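Zendeck Pernano Work Table, White

Item 3219
Sold by Hoekstra Benches & Tables

The Pernano is a fixed-height work table for shops, classrooms, studios and mail rooms. It has a plain white top and a welded steel base in light gray. The top is one piece with no center joint, so paper, fabric and small parts slide across it without catching.

Top

The top is 30 inches deep and comes in three lengths. All of them use the same laminate over a particleboard core, with a matte finish that cuts down on glare from overhead lights. The edges are sealed on all four sides. Pencil and most water-based markers wipe off with a damp cloth. Do not use scouring pads or acetone on it.

Base

Legs are square tube with a leveling foot at each corner. The feet adjust with a 13 mm wrench, not included. A rear crossbar keeps the table from racking and leaves the front open for a stool or rolling cart. If you need a lower shelf, order the Kastanmont shelf kit separately. It bolts to the existing holes and does not fit the older Pernano base with round legs.

Assembly

The table ships flat in two cartons. Two people should turn it over once the legs are on. Hand-tighten all the bolts first, set the table where it will stay, level it, and then tighten the bolts fully. Check them again after a month of use.

Clamps and attachments

Most C-clamps and vises with a standard jaw will hold on the front and side edges. Put a scrap of wood or rubber under the jaw to protect the finish. The back edge has less clearance on account of the crossbar.
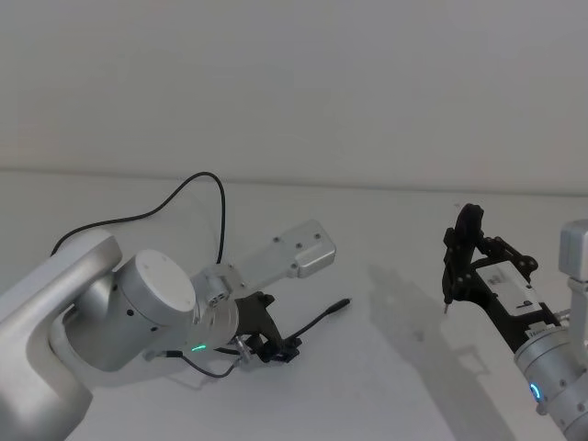

Grommet holes are not drilled at the factory. Customers who want them can cut their own with a hole saw, working from the finished side down, and should seal the raw edge afterward.

Shipping and returns

Orders go out by freight with curbside delivery. Inspect both cartons before signing. Unused tables in original packing can be returned within 30 days. Return freight is paid by the buyer unless the table arrived damaged.

Warranty is 3 years on the base and one year on the top. For quantity pricing, ask for Lorraine Te Moana in the order office.

Prices and lengths current as of October 2023.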